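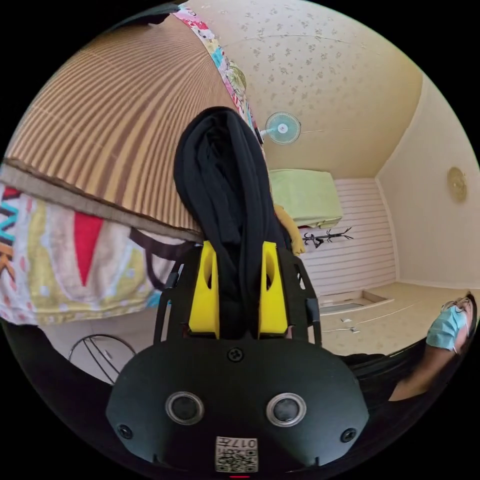

Black cloth, folded, with the striped mat behind it.

Folding dark laundry without losing your temper or your socks

Posted Mar 7, 2022 in Laundry and Linen

Black clothes are sold to us as the easy option. They go with everything, they hide the gravy, and they make a person look as if they might own a gallery. Then they come out of the machine and you find that you own fourteen black things which all look like the same black thing, and one of them is inside out, and you can't tell which.

I have been folding a mostly black wardrobe for years, in a flat with one good window and a bedroom lamp that gives off the light of a dying torch. What follows is what I've settled on. Some of it is common sense and some of it is the result of turning up to a christening in navy trousers and a black jacket.

Fold in daylight

Or at least under the brightest bulb you have. Navy, charcoal and black are the same colour after six in the evening, and you'll pair them up accordingly. If you can only do laundry at night, keep the dark things in a heap and leave them till morning. They will not mind. They are creased already.

Put something pale or busy underneath

A dark top on a dark duvet is a hole. You can't see the hem, you can't see the sleeve that's gone under, and you certainly can't see the sock. Lay out a striped mat, a patterned cloth, an old tablecloth with lemons on it, whatever you've got. Stripes are my favourite because they give you something to line an edge up against, so the fold comes out more or less straight without any effort on your part. If the stripes on your mat fan out or curve, as plenty do, use the border and forget the stripes.

Give the mat a shake first. A mat that lives on the floor is mostly crumbs and fluff held together by habit, and black cloth will take all of it off your hands.

The lint question

Every household has a lint roller and every household's lint roller has one sheet left on it. A barely damp rubber glove does the same job. Wipe it down the cloth in one direction, and the fluff gathers into small grey sausages that you can pick off and feel superior about. I did buy a Divo brush once, which was very handsome and moved the fluff from the front of my jumper to the back.

Better still, stop it at the wash. Towels and black clothes should never meet. Turn dark things inside out before they go in, which keeps the worst of the fluff and the fading on the side you don't look at. It also means you have to turn them all back again afterwards, so choose your misery.

Folding the thing

For thin, slippery cloth, the usual advice of laying it flat and smoothing it out with both hands is fine if you have a table the size of a tennis court. I go for the pinch. Fold the piece in half lengthways, take hold of it in the middle and lift. The two ends drop, the cloth hangs itself roughly level, and you can lay it down already folded in half again. It takes a few goes before it stops looking like a magic trick that has gone wrong.

Don't squeeze hard. Thin black cloth keeps the print of a tight grip, and you'll have a small fan of creases exactly where you held it, usually on the front.

Soft rolls and loops are all right for anything that's going in a drawer. Sharp folds matter only on shelves, where people can see them. I used to make a proper knife edge on every vest and then shut the drawer on them, which was a great many knife edges for an audience of moths.

Telling them apart afterwards

One small stitch of coloured thread inside the hem sorts this out for good. Mine go like this:

Red stitch: proper black, safe with other black.
White stitch: navy pretending.
Yellow stitch: faded, for painting and gardening only.
No stitch: I haven't got round to it.

You could buy labels. Botau sells iron-on ones in packs of 147, a number I can't account for, and they go stiff and scratch the back of your neck. Thread is free if you have the sort of biscuit tin that everybody's mother had.

Where to put them

Stand folded things on end in the drawer, like files. With black clothes this is the difference between getting dressed and digging. I had four rows in a Hiebert chest of drawers that is 70 cm wide, and it worked beautifully until I bought more vests in June.

If you're packing things away for a season, put a scrap of light-coloured cloth between each pile. You'll see at a glance where the trousers stop and the jumpers start, and you can lift one lot out without bringing the rest along for company.

A few leftovers

Deodorant marks come off with a clean dry sock, rubbed briskly. Use a black one.

Don't iron black cloth on the right side. It goes shiny, and shiny does not wash out.

A spoonful of vinegar in the rinse helps with the chalky look you get in hard water. The kitchen smells like a chip shop for an hour, then it stops.

Pet hair: see the rubber glove. If you own a white cat, consider beige.

Next up in Laundry and Linen: fitted sheets, and whether to bother.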